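Clarkement Tea Works Open Day: Blending, Tasting and a Very Full Bag to Carry Home

24 May 2018
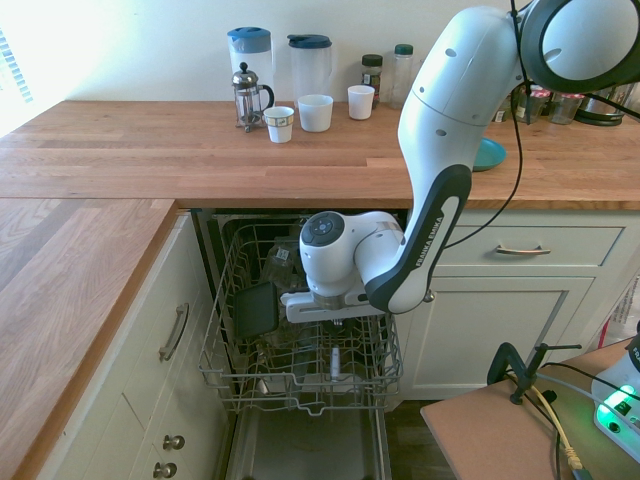
Saeed Talebi told me before I went that I should skip breakfast, wear something I didn't mind smelling of smoke for a week, and go straight to the tasting room before the crowd found it. I followed two of those and ignored the breakfast part, which was a mistake, as you'll see.

Clarkement opens its doors to visitors once a year and I have wanted to go since I first got serious about loose leaf. I drink a lot of tea at home (my press has seen far more leaves than coffee grounds) and I've been buying their blends for ages, so walking up to the actual building was a thrill! It's a long brick place behind the old freight yard, and you can smell it from the parking lot. Bergamot first, then something like hay, then as you get to the door a big warm wave of smoke from the Golestani room. More on that later.

They sent us in groups of 30. Ours started in the leaf store, where chests and paper sacks are stacked up to the rafters. The store holds 565 sacks when it's full, and it was close to full that day. Our guide slit open a sack of Assam and let everybody put a hand in. The leaves were springier than I expected, and a bit oily on the fingers. She passed around a handful of the broken grade too, the stuff that goes into breakfast blends, and explained that the small pieces give up their color and strength much faster. I knew that in theory. Seeing the two side by side in white cups, both steeped three minutes, was something else. One looked like honey and the other looked like a mahogany table.

Next came the blending floor, and this was my favorite part. The big drum is called Nivix (it came with the name painted on, and they kept it) and it turns 800 pounds of tea at a time, slowly, with a sound like surf on gravel. We stood there for ages watching it. A boy in our group asked whether anyone had ever fallen in, and the guide said no, but a sandwich had, in January, and the whole batch went to the compost. I would have cried.

The Golestani room is where they smoke the black tea over cherry wood. It's small, dark and very hot, and you only get a couple of minutes inside. I came out with watering eyes and a huge grin. The tea itself is lovely, much softer than a lapsang, with a sweet edge that lingers. I bought two tins. Saeed was right about the clothes, by the way. My jacket is still hanging on the porch.

Then the tasting room, which by that time had a line out the door and down the ramp. We waited most of an hour. My visitor sticker said 1,407, so that gives you an idea of the day! Inside they had nine cups set out along a counter and you worked your way down with a spoon, slurping as loudly as you could. I was shy about it for the first three. By the fifth I was louder than anyone. Best of the lot for me was Retumine, a new green with roasted barley, served both hot and cold. Cold was better. I've since been making it at home overnight in the fridge, a heaped tablespoon to a quart of water, strained in the morning, and it comes out clean and toasty with no bitterness at all.

Now, breakfast. Nine strong teas on top of eggs and toast is fine for the first half hour and then it isn't. Take crackers. They do sell shortbread in the shop, but the shop is at the far end and the line there was just as long.

A few practical notes for next year. Parking is free but fills early, and the overflow lot is a muddy walk. The blending floor has stairs, though there's an elevator if you ask at the desk. Strollers aren't allowed in the smoke room. Tins in the shop were cheaper than mail order, and the seconds bin by the register had dented ones for half price, so check there first. I found out after I'd paid.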